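Tinley study questions whether households need another thing on the counter

TINLEY, 1/28/24 – A review of kitchen storage by the household advice service Distance has found that most of the countertop containers people buy to get organised do little to reduce clutter, and that a good many of them become part of it.

The review followed 77 households in the Tinley area that had bought at least one new canister, crock or bread bin in the past year. Participants kept a plain diary of what went into each container, how often it was opened and where it ended up. In 23 of those homes, the newest container had been moved to a cupboard, a garage or a relative's place by the time the diaries were collected.

"People are told that a matching set will sort their kitchen out," said Zulema Arancibia, who led the review. "We wanted to see if that was true, and for a lot of these homes it wasn't. They had the same bag of flour, folded over with a peg, sitting beside the canister that was meant to hold it."

Distance says it went into the work with doubts about the claims made for storage products and came out with most of them intact. Labels such as "space-saving" and "family-sized" turned up again and again on packaging, with no agreed meaning behind either. A canister sold as family-sized by one shop was smaller than another shop's standard model.

Cream and other pale colours are a favourite among buyers, according to the diaries. Several participants wrote that they chose a light neutral container so it would blend in with the walls. Whether a thing that blends in takes up any less room is a question the review leaves with the reader. 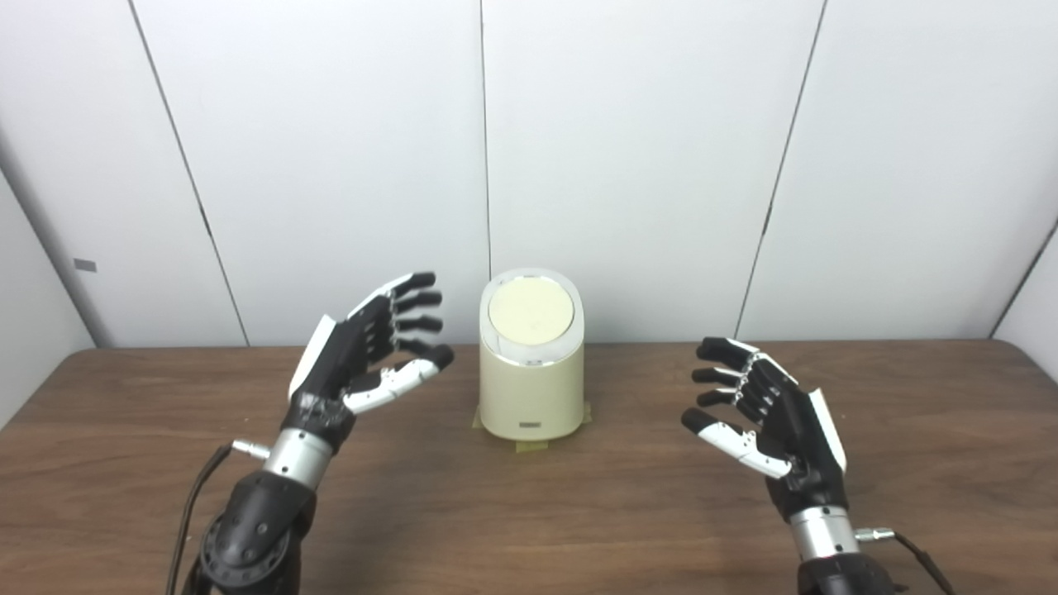 A cream-coloured cylinder on a wooden tabletop, against white panelling.

Shape was another sore point. Round containers are easy to grip and pleasant to look at, but they leave gaps when lined up in a row or pushed into a corner. Square ones pack better and were less popular. Abelardo Troncoso, who handled the home visits, said many people had never thought about it before buying.

"I'd ask why they picked a round one and they'd say it looked nice in the shop," he said. "Fair enough. But then they'd show me the corner of the bench where nothing fits anymore."

The review does not argue for throwing everything out. Households that were happiest with their containers tended to own few of them and use them daily, mostly for tea, coffee, sugar or oats. One participant, Hortensia Lucero, has kept two canisters on her counter for years and told the review she had no plans to add a third.

"My daughter gave me a set and I put the rest in the shed," she said. "They're full of screws now. Best use they've had."

Distance is asking retailers to print the inside volume of storage containers on the front of the box, in litres, along with the outside measurements. It also suggests that shoppers measure the bench first and leave a full season before buying a second item to match the first.

Bongani Ngcobo, director of Distance, said he did not expect the advice to be popular with anyone who sells canisters.

"We may be wrong about some of this, and 77 kitchens is not every kitchen," he said. "If a manufacturer has better figures, we'd like to see them. So far we've been sent brochures."

A follow-up covering pantry shelving and drawer dividers is planned for October. Households wishing to take part can register at the Distance office in Tinley. Places are limited to 200.

Media contact
Nélida Ulloa, Distance, Tinley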